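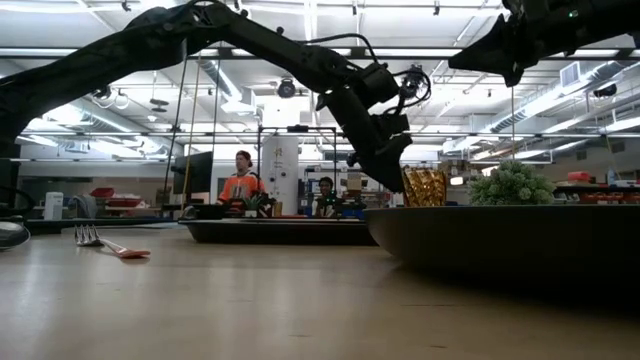
Progress Report: Home Connectivity and Device Lending, Carkholm

Submitted to the Bainbridge Fund
Oct 24, 2021

1. Period and scope

The report covers the second quarter of the grant. Work in this period was limited to the lending of laptops and cellular hotspots through the Carkholm branch libraries. The training component is covered in section 5. The public computer refresh is paid for from another source and is not reported here.

2. Equipment

All 50 laptops approved under the grant have been received, tagged and entered in the catalog. Each one is lent as a kit with a charger, a padded sleeve and a printed setup card. The hotspots were ordered separately. The first shipment came with the wrong power adapters and was returned to the supplier. Replacements were received within the quarter, and no charge was made for the exchange.

The laptops run a managed image that erases the borrower's files at check-in. The erase step failed on 7 machines during acceptance testing. The fault was traced to a firmware setting that blocked restart from the network. The setting was corrected on every machine, including those that had passed, and the test was repeated without failures. The acceptance sheet now has a line for this setting.

3. Lending

Loans run for three weeks and may be renewed once if there is no hold. Demand for hotspots is higher than demand for laptops at every branch except Vevis Street, where the reverse is true. Staff at Vevis Street report that many borrowers already have a phone plan that allows tethering and want a larger screen for school portals and benefit forms.

Holds are filled in order of request across the whole system. Under the first version of the rules, a kit returned to a branch stayed at that branch, and this left kits on the shelf at the smaller sites while holds were waiting downtown. The rule was changed in October. Kits now travel with the regular book delivery in a locked tote.

Late returns are handled by switching off the data service on the overdue hotspot. No fines are charged. Laptops cannot be switched off in the same way under the current license, and overdue laptops are followed up by phone and then by letter.

4. Network coverage

Signal was measured at 15 sites in the east county before hotspots were offered there. Readings were taken indoors, at a table near the center of the room, with the same model of hotspot that is lent to the public. Sites along the river road gave usable service for e-mail and forms but did not hold a video call. Borrowers with addresses in that area are told this at checkout, and the setup card gives the hours of the outdoor wireless signal at the nearest branch.

A second carrier has offered trial units for the river road. A decision is pending on whether the library can hold two data contracts under the same purchase order.

5. Training

Basic skills sessions were to be delivered by Nidusov under a subcontract. The start was moved back one month while the course handouts were rewritten for the managed image, which does not include the office software shown in the original set. Sessions are now open for booking at the main library. Enrollment will be given in the next report.

6. Budget

Spending on equipment is complete and within the approved line. Data service is below plan because of the late hotspot delivery. We request approval to carry the unspent data funds into the next quarter under the same heading. A replacement charger costs more than budgeted, and the difference of $200 for the quarter has been met from the library's supplies account.

7. Open items

Carrier contract for the river road: decision needed before any order is placed.

Remote lock for laptops: quote requested from the license vendor.

Borrower survey: the paper form is ready, and the Spanish version is being proofread.

Carry-forward of data funds: awaiting written approval from the Fund.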